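**1/** Notes on the Hemarwood school site, for anyone following the one-room school survey. The district register lists it as No. 154. It opened in a rented granary, moved to its own lot two years later, and was closed when the district was consolidated with Vemness.

**2/** The quarter section is wrong in the printed county history. The deed puts the school lot in the northeast corner, on the Stukska road. The book puts it in the southwest, on a slough. I checked the deed against the 1000-foot grid on the old drainage sheet. The deed is right.

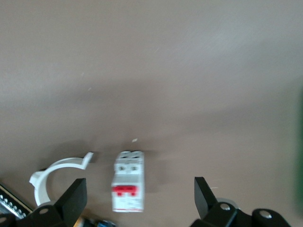 **3/** The lot was 2 acres, fenced on three sides. The fourth side was the Zeman pasture, and the minutes record a yearly payment to the Zeman farm for use of the well. No well appears on the school lot in any plan I have found.

**4/** Foundation: fieldstone, visible on the north and west sides only. The south side was plowed through at some point. The barn footing lies nearly 50 paces east of the school, farther than is usual in this district.

**5/** Heating was a coal stove in the center of the room until the building was moved to Vemness for use as a hall. Power came only after the move. I have found no electrical entry in the school accounts under any heading. 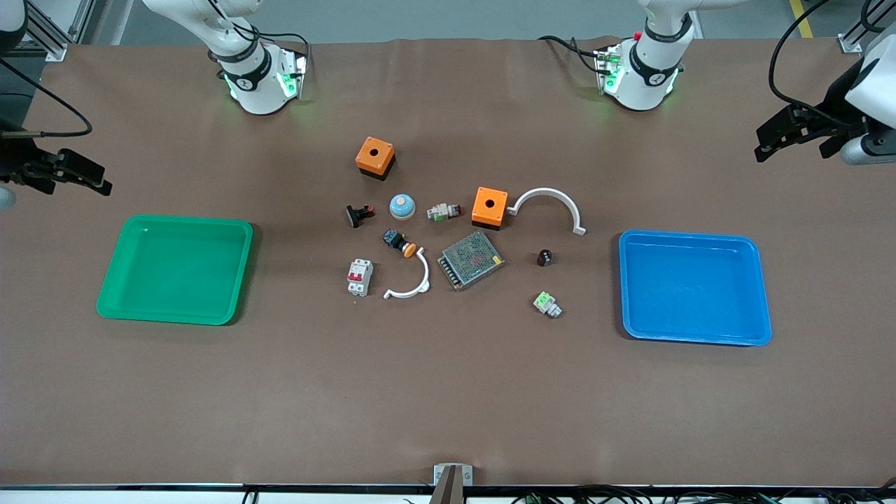 **6/** Sorting is the slow part of the survey. The register pages, tax rolls and minutes use three different numbering systems, and a school can appear under all of them. I keep one pile per school until the numbers agree, then file it. Hemarwood is now filed.

**7/** Still missing: the teacher list for the last four terms, and any photo showing the porch. The Vemness hall minutes mention the porch being removed in March, with no year given.

**8/** Corrected location and deed reference sent to the county map file, 15/01/2023. Stukska school is next. Its register number is legible, but the lot description is not.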